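3.2. Ce que l'on appelle « plié »

La littérature sur l'entretien domestique du linge traite volontiers le pliage comme une opération à issue binaire : le vêtement est plié ou il ne l'est pas.
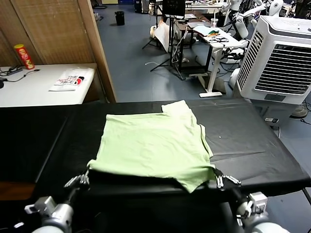
Cette commodité de codage nous paraît difficile à défendre. Chu et Đoàn, dans l'enquête Sầm, retiennent comme seul critère la réduction de la surface occupée, avec un seuil fixé à 30 % de la surface à plat. Or un tee-shirt peut satisfaire au seuil et rester inutilisable en pile, pour peu qu'un pan dépasse ou que le col se soit retourné. À l'inverse, 70 des vêtements que leurs codeurs ont rejetés auraient sans doute été rangés tels quels par n'importe quel ménage.

Figure 4. Tee-shirt vert clair sur une table noire rembourrée. Le pan droit n'est que partiellement rabattu ; le tissu garde de légers plis.

L'état de la figure 4 illustre la difficulté. Le contour est à peu près rectangulaire, mais le coin inférieur droit pend vers le bord de la table et une petite languette de tissu, manche ou col, se dresse en haut. Faut-il coder « plié », « en cours » ou « mal plié » ? La grille Girketti ne prévoit pas la deuxième réponse et confond la troisième avec l'échec. L'accord de 80 % entre codeurs, souvent cité en sa faveur, nous convainc peu : il a été calculé après exclusion des cas litigieux.

Nous conservons donc une échelle ordinale, sans prétendre qu'elle règle la question du support. Une table rembourrée et un plateau dur ne retiennent peut-être pas le coton de la même façon, et nous n'avons pas de quoi trancher.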